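Section 2: Setting Up Your Tagle 81 Cereal Dispenser

Welcome to the fun part! If you have read Section 1, you already know the names of the pieces, and if you skipped it (plenty of people do, and we won't tell), keep the parts drawing inside the front cover open while you work. Everything in this section can be done at the kitchen table with clean hands and no tools at all. Leave yourself a good half hour the first time. Once you've done it, putting the dispenser back together after a wash goes very quickly.

The Tagle 81 has twin hoppers, and all the steps below are written for one hopper. Do the first from start to finish, then go back and do the second. People who try to do both side by side tend to end up with the paddles swapped, and the paddles are not the same. The left one has a plain hub and the right one has a notched hub.

Before you begin

Wash the hoppers, lids, paddles and catch trays in warm water with a little dish soap, even though they look clean coming out of the carton. Rinse them well and let them dry completely, overnight if your kitchen is on the damp side. A hopper with even a little water hiding in the neck will turn the bottom layer of your corn flakes to paste, and then you'll be taking the whole thing apart again before breakfast.

The base and the knobs should only be wiped with a damp cloth.

CAUTION: Do not put the paddles in the dishwasher. The vanes are soft so that they can bend around larger pieces of cereal, and the heat of the drying cycle will curl them for good.

Fitting the paddle

1. Set the base on the table with the Avier name facing you.

2. Hold the paddle by its hub and slide it into the round chamber from the front. It should go in with a light push. If it doesn't, turn it a little as you go and try again.

3. Push the knob shaft through the hole in the front of the chamber until you feel it click into the hub.

4. Turn the knob slowly through a full turn in each direction. You will hear a soft brushing noise as the vanes touch the wall of the chamber, and that is just what you want to hear.

5. If the knob turns but the paddle stays put, pull the shaft out, give it a quarter turn, and push it back in until it clicks.

Note: The knob will feel stiff when it's new. It loosens up after the first 100 turns or so of ordinary use, and in most households that means a couple of weeks of breakfasts. Please don't oil it, not even with cooking oil.

Fitting the hopper

6. Lower the hopper straight down onto the chamber with the flat side toward the back.

7. Press down with both palms and twist to the right until the arrow on the hopper meets the dot on the base.

8. Lift gently. The hopper and base should come up together. If the hopper comes away in your hands, it was not twisted far enough, so set it back down and give it another go.

9. Slide the catch tray in under the chute.

Choosing where it will live

Give this some thought before you fill anything, since a full dispenser is heavier and a good deal more awkward than an empty one. A counter away from the stove is best. Steam from a kettle will find its way under the lid sooner or later, and strong sunlight will make a cereal with raisins or dried berries taste tired long before its time. Many of our customers like to keep theirs on a sideboard or a breakfast cart outside the kitchen proper, and that works very well too.

Wherever you put it, leave enough room above to lift the lids straight up, and enough room in front for your biggest bowl. (Try it with the bowl! We say this from experience.)

CAUTION: Never pick up the dispenser by the hoppers or the knobs. Use both hands, one on each side of the base.

Filling for the first time

10. Decide which cereal goes in which hopper. The left chamber suits small, loose cereals such as rings, puffs and crisped rice. The right chamber has a little more room between the vanes, so flakes, squares and granola without big clusters belong there.

11. Pour the cereal in slowly and stop at the fill line. Each hopper holds 6 cups to the line, and less than that is fine.

12. Shake the base gently from side to side to settle the cereal. Don't press it down with your hand.

13. Put on the lid and push until the seal sits evenly all the way around.

14. Hold a bowl under the chute and turn the knob until cereal begins to drop. The first turn or two may give you nothing but crumbs while the chamber fills. Toss those and carry on.

Note: Sugar-coated cereals are a joy to eat and a bit of a nuisance to dispense. The coating rubs off as a fine dust that gathers in the chamber. If yours is a house that loves cinnamon squares or frosted anything (ours is), brush the chamber out each time you refill it, and don't wait for the deep clean described in Section 4.

Cereals we'd keep out of it

Shredded wheat in the large biscuit size will not go through the chamber. Neither will muesli with whole nuts, or granola that has been baked in clusters. Cereals with marshmallow pieces do work in the right hopper, though on a humid day the marshmallows may stick to each other and you'll want to give the lid a tap. Powders, flour, sugar and pet food should never be used.
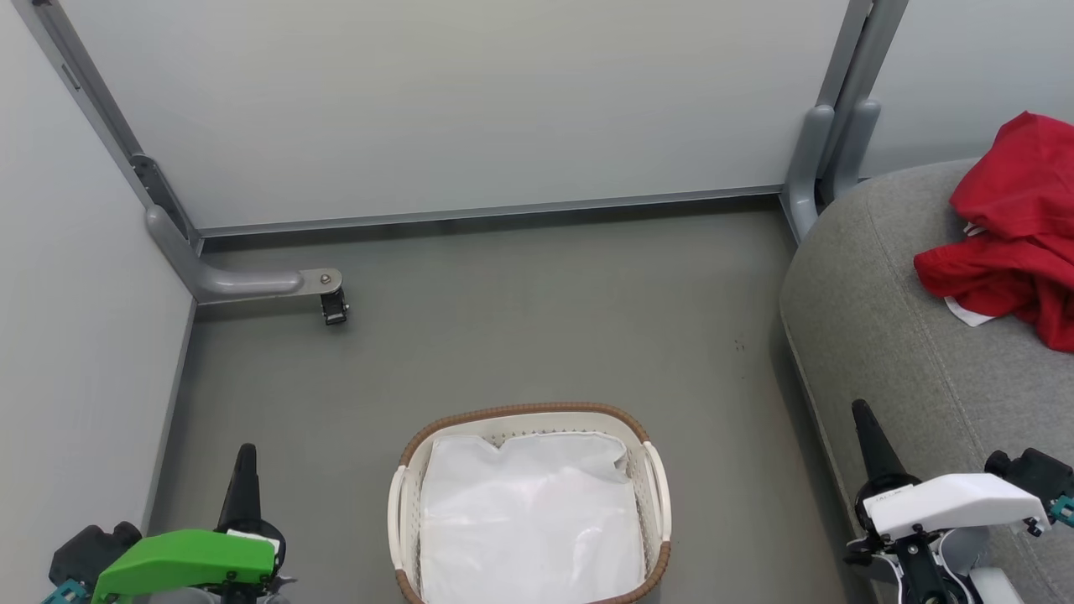 Gray wall panels with a corner frame post and its foot along the floor.

Setting the portion

The small dial behind each knob sets how far the knob turns before it stops. Turned all the way left, it gives a small portion, handy for toddlers and for topping yogurt. All the way right, it lets the knob spin freely. Most people are happiest somewhere in the middle, and we'd suggest starting there.

15. Pull the dial toward you until it lets go of the base.

16. Turn it to the setting you want.

17. Let it slip back in. Check with an actual bowl of your actual cereal before you settle on a setting, as a portion of puffs and a portion of granola will look nothing alike even on the same mark.

CAUTION: Do not force the knob past its stop. If you'd like a second helping, turn the knob back to the start and go again.

If something isn't right

Cereal drops when nobody is touching the knob. The paddle is probably in the wrong chamber. Check the hub for the notch, empty the hopper and swap the paddles over.

The knob jams halfway. Turn it back, wait for the pieces to fall, and turn forward again. If it keeps happening with the same cereal, move that cereal to the right hopper.

The cereal goes soft in a few days. Look at the lid first. The seal can fold under itself on one side, and it is easy to miss. Run a finger all the way around it. In a very humid summer, fill the hoppers halfway and refill more often.

The dispenser rocks. Turn it over while it is empty and make sure all the rubber feet are pushed fully into their sockets.

Spare seals, paddles and lids can be ordered with the card in the back of this guide. The lids from the older Lenach and Condale dispensers look very similar but are slightly smaller and will not seal, so please give the model name when you order. Questions can be addressed to Crisanto Tolentino or Ronaldo Lagman in customer care, and it helps a great deal if you mention which cereal you were using at the time.

Continue to Section 3: Everyday Use and Refilling.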